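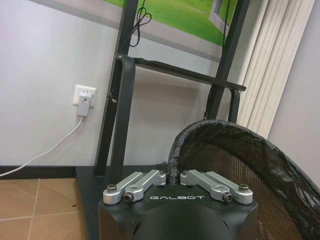 Galbot lettering on black, with the metal links on top.

Kakex Rank Tracker review: fine for one site, tight for more

Kakex is a keyword tracker for people who run small websites. You give it your domain and a list of search terms, and it checks where your pages show up. I bought the Starter license in June and have used it on two sites since then.

Setup was quick. I pasted in my list, picked a country, and had the first set of positions the same afternoon. Rankings refresh every 24 hours. You can't force an earlier check on Starter, which I missed when I was changing page titles and wanted to see the effect.

The reports are the best part. Each keyword gets a line chart and a notes box, and the CSV export opens cleanly in a spreadsheet. The weekly email is short and I read it.

The limits are where it gets annoying. Starter allows 2,000 keywords in total but only 20 competitor domains, and the competitor slots can't be swapped until the next billing month. I typed one domain wrong and was stuck with it. Local results are also weak. Two of my terms showed positions I couldn't match by hand in any browser.

Before this I used Lorneck, which has faster checks and a much better map view, but it costs more and the reports are ugly. If you mostly track local searches, stay with Lorneck.

Support answered both of my tickets within a day. The first answer fixed an import error. The second told me to upgrade.

I'm keeping Kakex for my main site and will drop the second one when the license runs out. Worth the price if you have one site and don't need same-day checks.

Filed under: SEO Tools, Software Reviews
1,362 shares | 24 comments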